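O escorredor e eu

Em maio aceitei ajudar a Eluned Nicholas com o projeto Flirnlow. Imaginei, na minha inocência, que ia ensinar uma máquina a cozinhar. Passei o mês a guiar um braço até um escorredor verde, a levá-lo de volta e a começar outra vez. A meta eram 200 demonstrações desta tarefa. Na noite em que escrevo vamos em 112, e já sonho com furinhos.
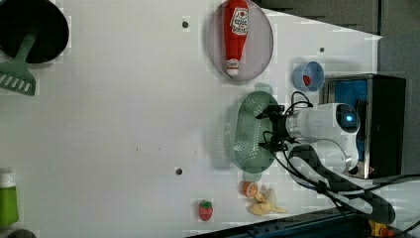 A garra sobre o escorredor, com o ketchup de lado no prato.

O princípio é simples: eu conduzo o braço, o sistema grava tudo e mais tarde o modelo tenta imitar. O problema é que imita também as minhas manias. Se hesito antes de fechar os dedos, ele aprende a hesitar, e com mais convicção do que eu.

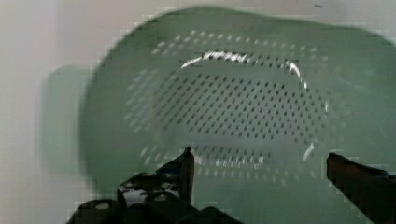 A vista do punho é a que mais me interessa, porque é lá que se percebe se uma demonstração presta. De cima tudo parece elegante. De perto, o escorredor vem tremido, com a borda em duplicado e um dedo da garra de cada lado. O Iolo Lewis queria deitar fora tudo o que tivesse arrasto. Perdeu a votação por 2 a 1 – o robô também vai ver assim, coitado.

Depois há a arrumação. Entre séries mudamos as coisas de sítio, para o modelo não decorar a mesa como quem decora a tabuada.

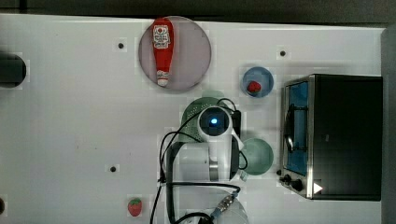

O que deitamos fora

Tudo o que tenha pausas de mais de 2 segundos vai para o lixo. São quase sempre minhas, de quando vou buscar o café.
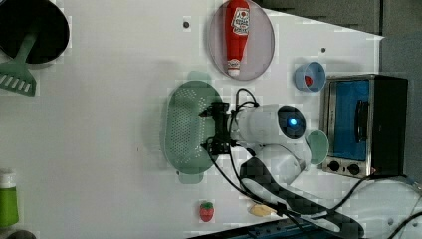 Também saem as tentativas em que corrijo a trajetória à última hora, embora a Eluned ache que essas são as mais úteis e as guarde às escondidas numa pasta chamada Benavides. Ainda não percebi quem é o Benavides. Amanhã às nove recomeço na 113.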